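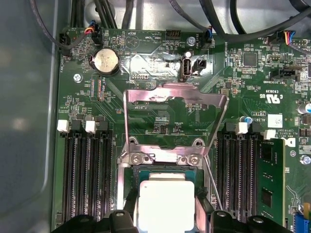

Posted by the Pokum bench blog – 10/03/2023

Home | Builds | Parts | Forum | About

Pokum > Builds > Shop News

Well, the arm has moved on to processors! If you've been following our shared workshop build, you'll know we spent most of September getting the thing to pick up foam blocks and put them down again without flinging them at the window. This week it graduated to an old server board in its chassis, with the socket frame tilted up and the two black fingers closed in on either side of the chip. I was holding my breath, and I wasn't even the one on the stop button.

The arm is called Fernia (long story, involves a cat) and it lives on the back bench at our workshop on Plevis Street. It runs on secondhand joints, printed brackets and a controller box we bought from the Halilović surplus sale for 90 dollars. The gripper and the little camera up by the wrist were the big upgrade this fall, and they ate most of the money we had left.

Why a server board? It's a crowded place to work. You've got memory slots running down both sides of the socket, and that thin metal lever on the frame comes down right by the right-hand finger, so there isn't much spare room to be sloppy in. Our old fingers were way too fat for this. I redrew them twice and shaved 2 millimeters off each one, and I'm still not in love with the shape of the tips.

The shiny top of the processor has been a headache too. Under the bench light it goes almost pure white on camera, and the software that looks for its edges gets confused. We've been training it on our own pictures – 1,729 so far, most of them taken by me after dinner – and the plan is to get to 4,000 before we trust it with anything we'd be sad to break. A softer lamp is next on my list, if anybody has one they want to part with!

For now we're working on the grip and the approach, very slowly. Lowering a chip into an empty socket is a whole other job, and I'd like better force readings from the fingers before we go near those contacts. Closing the frame and working the lever will come after that.

The next open bench night will be all Fernia, and you're welcome to come and heckle. Bring a dead motherboard if you have one – we'll go through plenty. The bracket files are going up in the Builds section as soon as I fix the one with the backward screw hole.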